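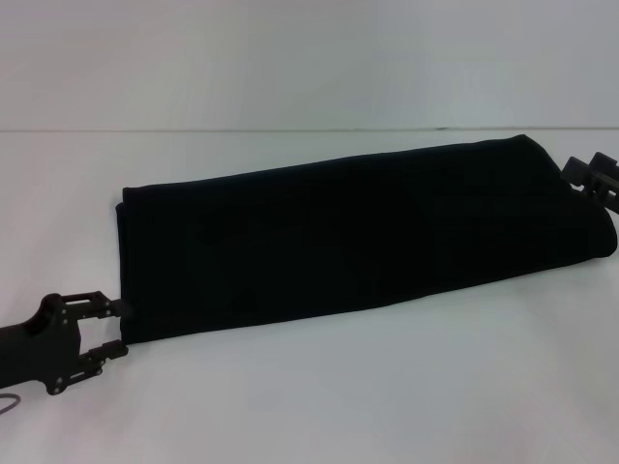

About Bundgaard

Bundgaard is a laundry and linen service. We wash, press and deliver for restaurants, small hotels and clinics in Clarnitz and Prollano. We have been at it long enough to be wary of most of what our own trade says about itself, so this page sticks to what we do.

How we got here

The company began as the back half of a dry cleaner called Buvier. The dry cleaning side closed. The washing side had 3 customers, all restaurants, and all of them had been let down by a larger supplier that promised next-day delivery and meant next-day collection. We took them on, bought a second washer and changed the name. Today we serve 246 accounts with a staff of 58, working from 4 sites.

What we think of "eco" laundry

Most green claims in this business can't be checked by the customer, and we suspect that is why there are so many of them. We wash at lower temperatures where hygiene rules allow it, and we reuse rinse water at two of our sites. We don't know how that compares with other laundries, as few of them publish their numbers. If a supplier tells you it is the greenest in the region, ask to see the water bill. You can ask us too.
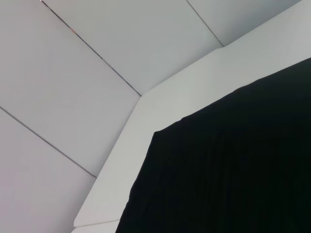

Color is where we lose the most arguments. Every detergent salesman has a product that will keep dark linen dark forever, and we have yet to meet one that does. Black fabric is the hardest test, because any fading shows up the minute it is near something white. We wash darks in their own loads, keep bleach well away from them and tell customers up front that they will need replacing sooner than whites. Some don't like hearing it. A few have left for a company that told them something nicer, and two of those came back the following September.

Contracts

Our contracts run month to month. The industry standard is several years with automatic renewal, usually explained as a way of protecting the customer. We have read a good many of those contracts and couldn't find the part that did. We charge for what we collect, and lost items are billed at what we paid for them.
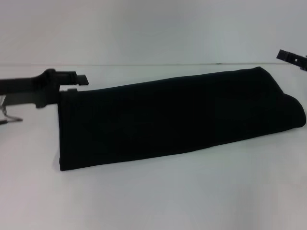

Black cloth, folded flat.

Working here

We won't tell you we are a family. Laundry is hot, heavy work and the early shift is early. We post schedules two weeks ahead, pay overtime from the first extra minute and train everyone on every machine. Openings are listed on the jobs page when there are any.

Page last updated 2020-06-17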